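Gidaline Fingertip Set, Part 946
Pair of tapered gray fingers for the Zimow parallel gripper
In stock. Ships from Clellarwood.

Please read this before you order, especially if you own the first version.

The first version of these fingers had a fault. If power dropped during a move, the gripper forgot how far open it was and woke up convinced it was fully closed. It then opened to correct this. Anything it was holding went to the floor, and anything standing next to it got a shove. We heard from nine customers, most of them politely.
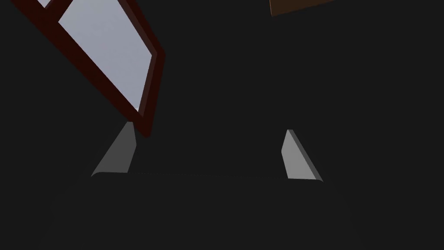
Framed panes were the worst of it. A corner is a small target and a finger that opens 4 mm too far will find it every time. Shuzhen Ren in our test room ran 100 power cuts in simulation before she let anyone near real glass, and we have the glazier's bill from January to show why she was asked to.

The current set has a hard stop at the base of each finger and needs Luo firmware 4 or later. With older firmware the stops will still work, but the motor will argue with them, loudly.

First version owners: stop using the fingers for anything breakable and send them back. The swap is free. Please remove them from the gripper first. One of you didn't, and we'd like to know where to return the arm.

Sold in pairs. Screws included, hex key not.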